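Progress report to the Quezada Fund
Haliditz workroom refit, July
Prepared by Violeta Palma

Work on the shared room at Haliditz is on schedule. We have spent 1,737 of the grant so far, most of it on lighting and storage. A balance of 316 is committed to floor repairs and will be paid when Rodard sends the final invoice.

The old shelving was taken out in the first week and the walls behind it were patched. Nisusix delivered the new storage a few days late, but this did not hold up the other work.

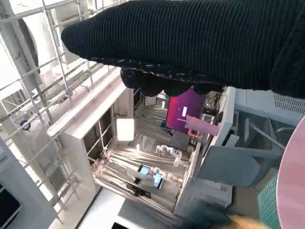
Storage was the main request in the user survey, and almost 70 percent of replies put it first. People wanted somewhere to leave materials between sessions without taking up table space. The tall white cabinet with its square open cubbies now covers that need, and we have asked users to label what they leave in it. Lighting was the second request. The bright rectangular light near the top corner of the cabinet reaches the surfaces below, and we plan to keep it at that height. Cables are still a problem. There is a tangle of them behind the monitor, and a quote for covered runs has been requested.

The small table is in regular use for food preparation and serving practice. Groups set out simple items such as bread and a bowl and work through the steps of a light meal.
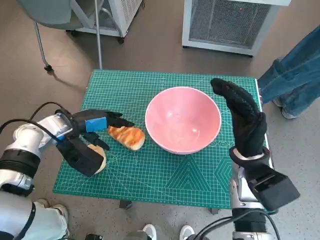 We had planned to buy 2 more tables of the same size. After talking with the group leaders we would like to buy one and put the rest of that line toward cutting boards, plates and a closed bin for bread. The total would not change. We need your written approval before ordering.

Still to do: floor repairs near the entrance, the cable quote, and a cleaning schedule to be posted by the door. The next report will include final costs and copies of all receipts.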